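Remastering the Pedeo tapes
3/12/18

The Pedeo choir recorded its only album in a parish hall, straight to two-track tape at 15 inches per second. The LP came out on Herus in a run of 2,000 and has never been reissued. I bought the master reels from the label's former owner last year and have been transferring them in the evenings.

There are 14 songs on the reels, two more than on the record. Both extras are hymns, and both are complete takes with a count-in. The tape is in fair shape, with no shedding. The splices had dried out, so I replaced every one before playback.

Azimuth was the main problem. Side two was recorded with the head slightly off, and the top end of the sopranos was smeared on every pass until I set the playback head by ear, song by song. I transferred at 96 kHz and used no noise reduction. Hiss is easy to listen through. A choir with its consonants scrubbed off is tiring after ten minutes. 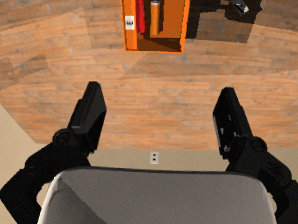 Uwe Dreßler wrote in to say that the LP runs a little sharp against the tapes, and that he would trust the LP, as the hall's organ is audible on track six and was tuned high. I checked. The gap is 14 cents, and he is right about the organ. I have moved the whole transfer up to match.

Levels are next. The LP cut was limited hard on the loud choruses, and the tape has over 6 dB more range. I plan to leave it alone apart from a fade on the last hymn, where a chair scrapes during the final chord.

Ruppert will press 180 copies if the rights clear in March.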